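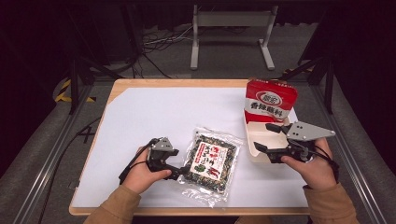 Snack bag and box, both grippers in hand, box still open.

Home > Forums > Grippers & End Effectors > Faults and Fixes
Print this thread | E-mail this thread

Left gripper drops out when the cable loops

stetano_fan
Okay folks, this one has eaten my whole April and I'm kind of loving it! Setup is a pair of hand-held grippers, one per hand, and the job is bag into box. Left one picks up the seaweed bag, right one steadies the box. Simple stuff until the left gripper stops reporting its finger position halfway through a pick. The fingers still move when I squeeze. The log just goes flat for a second or two, then jumps. I had 26 bad runs out of 1000 before I changed anything. Logger is the Drakik one, stock settings.

Gurkier21
Cable. Look at the loop on your left side, it's taking a bend every time you reach for the bag. Mine did this and the break was right inside the strain relief. Wiggle it with the log open and watch for the flat spot.

pallet_jo
Not so sure. If the cable was broken you'd get dropouts at random arm positions. OP says halfway through a pick, so fingers closing on a crinkly bag. I'd look at the finger encoder first. Does it happen squeezing on nothing?

stetano_fan
Ooh, good question. Just did a bunch of empty squeezes with my arm parked. Clean, every one! Then I reached out to where the bag would be, squeezed on nothing, and got a flat spot on the fourth try.

Gurkier21
So, cable.

pallet_jo
Or the connector. But fine, it isn't the encoder, I'll give you that one.

Gus Sorensen
Can I be the boring guy for a minute? The dropout is annoying but the jump afterward is what bothers me. If you ever replay those runs on a powered arm, the fingers will try to make up that whole distance in one step. We had a Shaikh arm do exactly that and it punched through a paper box and kept closing. No one was hurt, but a hand had been in there a minute before. Please throw the bad runs out, don't smooth them.

pallet_jo
Throwing out runs seems like overkill. Cap the finger speed on playback and a jump can't hurt anything.

Gus Sorensen
Cap it too. But the data is still wrong, and a slow wrong grip can crush stuff just fine.

stetano_fan
Gus, that's a great catch and I hadn't thought about playback at all. Pulled the 26 and put them in their own folder. Also opened up the left connector and one of the pins was sitting low!! Pushed it back, added a clip so the loop hangs off my forearm and doesn't tug on the plug. 21 picks so far, zero flat spots. Going to run a lot more tonight before I trust it.

pallet_jo
Connector. Just saying.

Gurkier21
A connector is part of the cable, lol. Check the right one too while you have the tools out.

Previous | Next | Back to list | Reply | Top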